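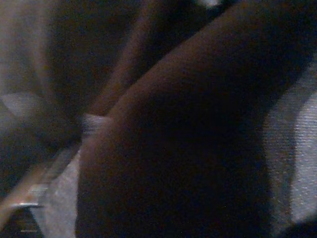 **Marta Hrynyshyn** wrote:

Before you ask for more money, split the list into things that wear out and things that break. We mixed them in our first budget and had no idea a few months later what we'd spent on what. Pads wear out. Fingers break, or they don't. Those should be two lines with two different people signing for them if you can arrange it.

---

**Nazar Tkachuk** wrote:

OK, that helps. For anyone coming in now, I have to send Sondwood our equipment list for next year by the end of August. We have 2 grippers, both Tiedemann, mesh pads on the fingers, small camera at the wrist. We do household stuff, furniture and baskets mostly, down at floor level.

What I have so far:

- spare finger set, Tiedemann, $570
- mesh pads, Brondetti, pack of 15, $200
- wrist camera cable, no price yet
- a floor mat, maybe

The question is whether I buy one finger set or one per gripper. The second set would push out the cable and the mat.

---

**Olesia Zhuravel** wrote:

One per gripper. If you have a single set and both arms go down in the same week you've lost an arm until the next one ships. Ask Wedton what their lead time is before you decide. Ours was quoted as short and it wasn't.

---

**Bohdana Kuzmenko** wrote:

I disagree. One set is fine for two arms. In all the time I've run Tiedemann grippers I've replaced fingers once, and that was after somebody drove one into a table leg. Pads are a different story, I go through those constantly. I'd buy two packs of pads and one finger set and put the rest into the cable.

Wicker and rope are hard on mesh, by the way. The strands catch.
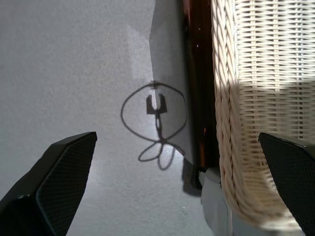 **Vasylyna Dovhaniuk** wrote:

Price the cable first. Everybody leaves it to the end because it looks like a small item, and then the only one with the right connector comes from the arm vendor at the vendor's price. Get the length right too. If it's too long it drags when you work near the floor, and if it's too short it pulls at the wrist.

---

**Nazar Tkachuk** wrote:

I wrote to Wedton this morning. They sell the cable in two lengths and the longer one costs a good bit more. I was going to get the longer one to be safe.

---

**Vasylyna Dovhaniuk** wrote:

Measure with the arm in its lowest pose and order for that, plus enough for a strain relief. Extra length isn't safer. And add the clips to the list as their own item or they won't get bought.

---

**Olesia Zhuravel** wrote:

Agree on the clips. Still don't agree on one finger set. Bohdana, your grippers work over a bench. Nazar's are next to chair legs all day. That's not the same risk.

---

**Bohdana Kuzmenko** wrote:

Fair, mine are over a bench. But $570 sitting in a drawer is a lot on a small budget. Can you get Wedton to hold a set for you? Some resellers will reserve stock if you put in a purchase order with a later date on it. Then the money only goes out if you need it.

---

**Marta Hrynyshyn** wrote:

Watch out with that if your budget closes at year end. A reserved order that hasn't been called counts as unspent at our place and they take it back. Check with Sondwood.

---

**Nazar Tkachuk** wrote:

Checked. Unspent goes back here as well, so no reserved order. Revised list:

| Item | Quantity | Type |
|---|---|---|
| Tiedemann finger set | 1 | breakage |
| Brondetti mesh pads, pack of 15 | 2 | wear |
| Camera cable, shorter length | 1 | breakage |
| Cable clips | 1 bag | wear |

The mat is off. If we break a finger before summer I'll ask for the second set out of the repair fund, and Olesia can tell me she said so. 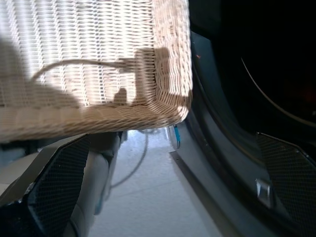
*Mesh pads under the bottom edge of the basket, cable on the floor.*

**Olesia Zhuravel** wrote:

I will. Did you ask if the Brondetti pads come in the same size as the Tiedemann ones? There were two widths when I ordered and the listing only showed one.

---

**Nazar Tkachuk** wrote:

No, I assumed they matched. I'll ask for one sample of each width before I put in two packs.

---

**Bohdana Kuzmenko** wrote:

Ask about shelf life while you're at it. The adhesive backing on my oldest pack stopped holding well before I got to the end of it. With two packs I'd have the second one shipped later in the year, as long as it's invoiced before your budget closes.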